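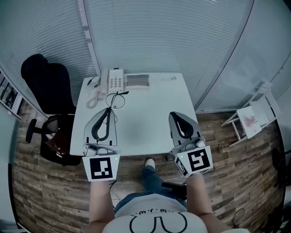
The desk, with the phone in residence.

Home Posts Lists Grumbles About Contact
Jiltent > Rooms > The small office
Print this page | E-mail this page

I own a desk phone. I'd like to get that out of the way early, before anyone scrolls back up and starts wondering what year it is.

The small office came with it. When I took over the room from Heikki Vainio he left me a white desk, a key that needed jiggling, and a white corded telephone with a proper coiled cord, the kind you used to stretch around a door frame so your parents couldn't hear. Heikki said the phone was "part of the room." I took that to mean he didn't want to carry it down the stairs.

My plan for February was to clear the desk. I had read an article about clearing your desk, and it had a very calm woman in it. Everything on the surface was supposed to go on the floor, and then you were supposed to let things back up one at a time, like a bouncer. I did the first half in an afternoon. The floor half lasted five weeks.

The mouse got back in first. It's a small white one with a cable, and I've been told by several people that mice don't have cables anymore. Fine. Mine has never asked me for a battery, and when it slides off the back of the desk I can haul it up again like a bucket from a well.

Next came the flat gray pad. You'd think the mouse would live on the pad, those two having so much in common. The mouse lives to the left of the phone and the pad lives to the right of it, and I have moved them together more times than I care to say. By evening they've separated again. I've stopped getting involved.

And then the phone. I held out on the phone. It spent a while on the windowsill, where the cord didn't reach anything and it looked like it was waiting to be picked up by a relative. Maricica Tudose from across the hall came in to borrow tape, looked at it, and told me it was sad. She didn't say I was sad, but she did take a quick look around the rest of the room.

So back it went, up toward the far edge of the desk. The article would have wanted it in a drawer. The desk and I don't have that kind of drawer. 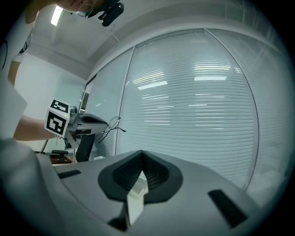

Last changed: May 2, 2024 (fixed the bit about the shelf, sorry Bleddyn)

Which brings me to storage. I had decided that the trouble with the room was a lack of it, a thought that always seems to cost money. Kullo in Skerncombe had a shelf unit in the window for $85, and I went in to look at it twice, walking past it the way you walk past a dog you've already named. On the second visit I bought it. Bleddyn Howells drove it back for me. In the first version of this post I said he scraped it on the doorway. He has been in touch, and the official position is that the doorway scraped it.

It doesn't fit. I mean it fits in the room, if you're happy to have a room with a shelf in it and no way to pull the chair out. We tried it on the long wall and then behind the door, where it turned the door into more of a suggestion. Bleddyn thought it might work if I "sat a bit narrower." It now lives in the hallway, holding two umbrellas and Maricica's tape.

What did help, annoyingly, was throwing things out. I found:

- three chargers for phones I no longer have
- the manual for the desk phone, in a language I can't read
- a letter to somebody called Sayce, who has never worked here as far as anyone can tell
- Heikki's spare key, which does not need jiggling

I kept the key. I also kept the manual, because it has a nice drawing of a hand pressing a button, and I returned the letter to the mail slot where it will no doubt spend another few years.

The cord still bothers me a little. However I set the handset down, the coil flops out onto the desk and lies there. I tried tucking it behind the phone, and it came back. I tried untwisting it, holding the handset up in the air and letting it spin, which is deeply satisfying for half a minute, and it came back more curly than before. Iestyn Gough says you can buy a gadget for that. I have recently bought a shelf and am not taking suggestions.

As for whether the thing rings: it did, once, in March. I was so startled that I said my full name and the name of the street. It was a wrong number, a man looking for a tire place. We talked for a while. He was very pleasant and I hope he found his tires.

Next job is the light switch, which is on the wrong side of the door.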